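Gosel Bench Gripper: Frequently Asked Questions

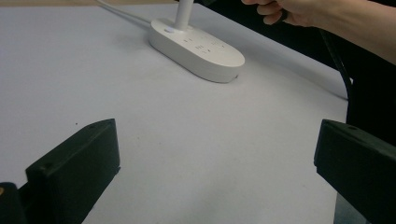
Gripper fingers open over the bench, with the white power strip and its post at the far side.

This page covers the hand-held gripper tool built at the Bollelthorpe shared workshop and the small bench arm that uses the same finger set. The project is called Gosel. Most questions come from people building their own copy at home, so the answers assume hand tools, a drill press and access to a 3D printer. Drawings and print files are in the members' folder.

GENERAL

What is Gosel?

Two tools that share one pair of fingers. The first is a hand-held gripper with a trigger, used to work out how an object should be approached and held. The second is a bench arm with 5 joints that repeats the motion. Build the hand-held version first. It costs less, it has no motors, and most finger problems show up on it.

Do I need the arm to get any use out of the hand-held tool?

No. Several copies have been built without one. They are used for checking reach, finger clearance and grip width before a fixture is made.

Which version does this page describe?

Version 4. The finger mount changed between versions 3 and 4, and the older fingers will not fit without redrilling. If your mount has two slots in place of round holes, you have a version 3.

Is there a kit?

There is no kit. Bittencourt, the hardware supplier on the Lumadton road, will cut the aluminium plate to size if you bring the drawing. Fasteners are all standard metric.

FINGERS AND MOUNT

What are the fingers made from?

Printed PETG with four walls and 40 per cent infill. PLA works on the hand-held tool but creeps on the arm, where the fingers can sit clamped for hours. Black filament is specified for one reason: the wrist camera's exposure settles faster when the fingers are dark and the bench is light. Other dark colours are fine.

Do the fingers need a rubber face?

For smooth plastic or metal, yes. Use 1.5 mm sheet, contact adhesive, and let it cure overnight before closing the fingers. For cardboard and fabric the bare print grips well enough.

My fingers meet at the base but leave a gap at the tips. What is wrong?

The mount screws were tightened with the fingers apart. Loosen both, close the fingers on a flat 6 mm spacer, and retighten a quarter turn at a time, alternating sides. If the gap remains, check the print for warping by laying the inner face on glass.

How hard should the mount screws be tightened?

Until the washer stops turning, then no further. The screws go into heat-set inserts, which pull out if forced. A pulled insert can be replaced once. After that, reprint the part.

Can I make longer fingers?

Up to 27 mm longer than the drawing. Past that, the arm's closing servo stalls before it reaches a useful grip force. On the hand-held tool the limit is whatever your hand will put up with.

POWER AND CABLES

Can I run the arm and the controller from the same power strip?

Yes, provided the arm's supply is plugged in directly and not through a second strip. Do not chain strips together. Total draw is low, but a chained strip is against the Bollelthorpe workshop rules and the bench will be shut down if one is found.

Should I use the strip's switch as an emergency stop?

No. Fit a separate latching stop button in the motor supply line, within reach of whoever is operating. Cutting mains power also shuts down the controller, which loses its joint positions, and the arm must then be homed again.

Where should cables run?

Away from the working side of the bench. Any cable that has to cross the surface should be taped down flat. A cable hanging over the edge needs a strain relief clamp at the bench end so that its weight is not carried by the connector. The wrist cable needs a service loop long enough to let joint 4 reach both end stops.

The camera drops out when the arm moves. Is it the camera?

Usually it is the cable. Flex the wrist cable by hand with the motors off and watch the feed. If it drops, replace the cable. If it holds steady, move the camera to its own USB port and reroute its cable so it doesn't lie against the motor leads.

BENCH SETUP

What sort of surface is best?

Flat, matte and light in colour. Gloss finishes throw highlights that confuse the edge detection. Scuffs and small specks can be left alone, as the software ignores marks below its minimum area setting. If yours are being picked up, raise that setting in steps of 5 until they stop registering.

How much clear space is needed?

For the hand-held tool, enough to set down the object and bring the fingers in from the front. For the arm, clear the full sweep radius, including behind the base. Mark it with tape. Anything that has to stay on the bench inside that radius should be entered in the keep-out file.

Can tall items stay on the bench?

They can if they are in the keep-out file at their full height. Posts and lamp stems are the usual trouble. The arm plans its path from the footprint and the height you enter, so a post entered at the height of its base will be hit.

Does lighting matter?

More than the choice of camera. Use a diffuse source from above. Daylight from a side window gives shadows that move during the day, and thresholds set in the morning will be off by 4 in the afternoon. If you can't block the window, recalibrate before each run.

OPERATION

How do I record a motion with the hand-held tool?

Hold the tool still over the bench with the fingers open and wait for the tone. Approach slowly, close, lift, set down, open, then return to the starting position. Keep the trigger movement smooth. A jerky release gives a spike in the finger channel, and the arm will copy it faithfully.

May other people reach over the bench during recording?

With the hand-held tool, yes. Trim the section afterward if an arm blocked the camera's view of the object. With the powered arm, no hands inside the tape while the motor supply is on.

The arm stops short of the object every time. Why?

Check the tool offset first. It must match the fingers fitted, and a finger swap without a new offset is the most common fault reported. After that, check that the base clamps have not slipped.

How often does it need calibrating?

After any finger change, after moving the base, and after a knock. Otherwise once a month is enough for a bench that stays put. The routine takes 6 minutes.

WORKSHOP USE

Can I borrow the Bollelthorpe tool?

Members can sign out the hand-held gripper overnight. The arm stays on its bench. Return the tool with the fingers closed and the trigger lock on.

Can I work on the arm at the Lumadton site?

The Lumadton site has bench space and a printer but no arm at present. A second base plate has been cut, and assembly is planned for October if the joint bearings arrive.

Where do I report a fault in the drawings?

Use the faults sheet in the members' folder. Give the version number, the part number and the measured dimension. Reports without a measurement are left open until one is added.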